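Tips for recording table-top demonstrations at a small bench

These notes are for anyone collecting pick-and-place examples with a single arm on a rolling table. They come from the Jalley bench, where we recorded 1,030 episodes in one spring and threw out 291 of them. Most of the bad ones went wrong before the arm moved.

Lock the casters first. Push the table with your hip after you lock it. If it moves, one of the wheels isn't down. A table that creeps half an inch over a morning will leave you with a set where the early and late episodes don't match.

Mark the floor with tape at the table legs and check the marks after lunch. Ours get scuffed by mopping, so we redo them every June and again whenever they start to lift.

Keep cables off the work surface. Tie them to a post or run them behind the table, and leave slack for the full reach of the arm. Move the arm by hand to each corner before you start recording. 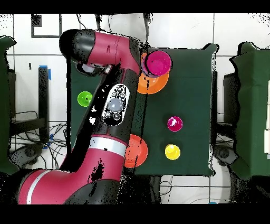 Choosing objects is where people spend too much or too little time. Kitchen plastic and play balls do the job. Pick colors that stand well apart from the table covering. On a dark green top, orange plates and a magenta cup are easy to find in the recording, and a yellow ball is too. A lime green cup is closer to the background, so put one in if you want harder examples, but write it on the sheet. Buy two of everything, and keep the spares in a closed bin away from sunlight.

Change the layout between episodes. Write the start positions on cards, shuffle them, and work down the stack. People who place things by feel put them in the same spots over and over. In the Homix set, 381 episodes began with the cup in almost the same place, and we had to record that task again.

Start some episodes with a cup already on a plate and some with it on the bare table.

Wipe plates and cups with a damp cloth and dry them fully. Greasy fingerprints make a cup slide in the grip.

Stop after 5 failed grasps in a row. Check the finger pads and the grip setting, then go on. Save the failed takes in their own folder, labeled.

Name files by task, card number and operator initials. Begum and Nadell are our two task lists, and the list name goes first. Copy everything to the second drive before you switch off the arm.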